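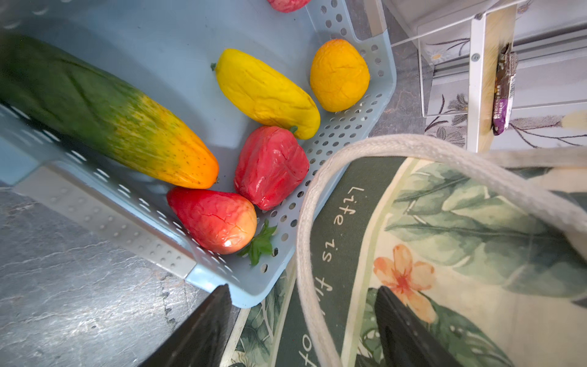

Ida Petersen pregunta si de verdad hace falta soltar los mandos entre una demostración y la siguiente, porque ella las graba todas seguidas y no ha notado nada raro. Pues sí, Ida, hace falta, y te lo cuento en el paso 6, que es donde a mí también me tocó aprenderlo por las malas.

Sección 5. Grabar demostraciones por control remoto (llenar la bolsa)

Doy por hecho que ya tienes los dos brazos calibrados y que el programa Felleo arranca sin avisos en rojo. Si no es así, vuelve a la sección anterior, ¡que aquí te vas a desesperar!

1. Coloca la bolsa de tela en el centro, con la boca bien abierta, y las cestas detrás. Yo dejo siempre algo de hueco entre cesta y bolsa para que quepa la pinza.

2. Abre una tarea nueva y ponle un nombre que entiendas dentro de un mes («bolsa_fruta» vale, «prueba_final_2» no, y mira que lo he hecho).

3. Coge los mandos y lleva los dos brazos a la posición de reposo. Espera al pitido doble.

4. Pisa el pedal izquierdo y empieza. Baja la pinza en vertical sobre la pieza, ciérrala despacio, sube, ve hasta la bolsa y suelta dentro. El otro brazo puede sujetar el borde de la tela si se te cierra. 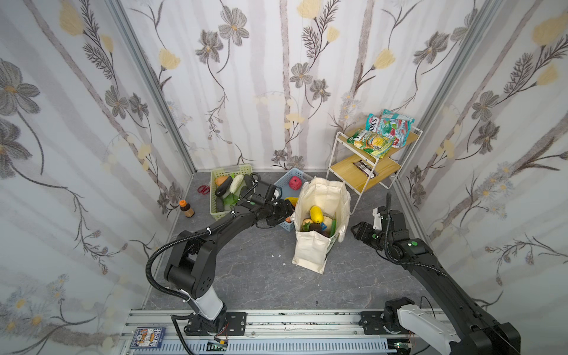
Figura 5.1. Los dos brazos en plena tarea, con la bolsa entre las cestas y el carrito.

5. Cuando termines, pisa el pedal derecho. El episodio se guarda solo. Si has metido la pata (una pieza al suelo, un enganche con el asa), mantén pisado el derecho hasta que salga «descartar».

6. Suelta los mandos, deja que los brazos vuelvan al reposo y mueve un poco las cosas de sitio antes de repetir. Si encadenas tomas sin volver al reposo, cada episodio arranca en una postura distinta y luego el modelo duda al principio. A Ida no le sale ningún aviso porque el programa no lo comprueba; se nota después, al entrenar.

Nota: yo paro cada 7 tomas y reviso la última a cámara rápida. Para una tarea como esta suelo juntar unas 150 antes del primer entrenamiento, pero las primeras las tiro casi todas, que la mano tarda en coger el ritmo.

Precaución: no metas la mano en el recinto con el pedal activo, ni siquiera para enderezar la bolsa. Pausa primero y comprueba que el piloto está en ámbar.

Precaución: vigila las asas. Si un dedo de la pinza se mete por dentro y levantas el brazo, te llevas la bolsa entera. Abre la pinza, retrocede por el mismo camino y descarta la toma.

7. Al acabar la sesión, exporta la carpeta y apaga primero los brazos y luego los mandos. El orden inverso deja los brazos sin referencia y toca calibrar otra vez.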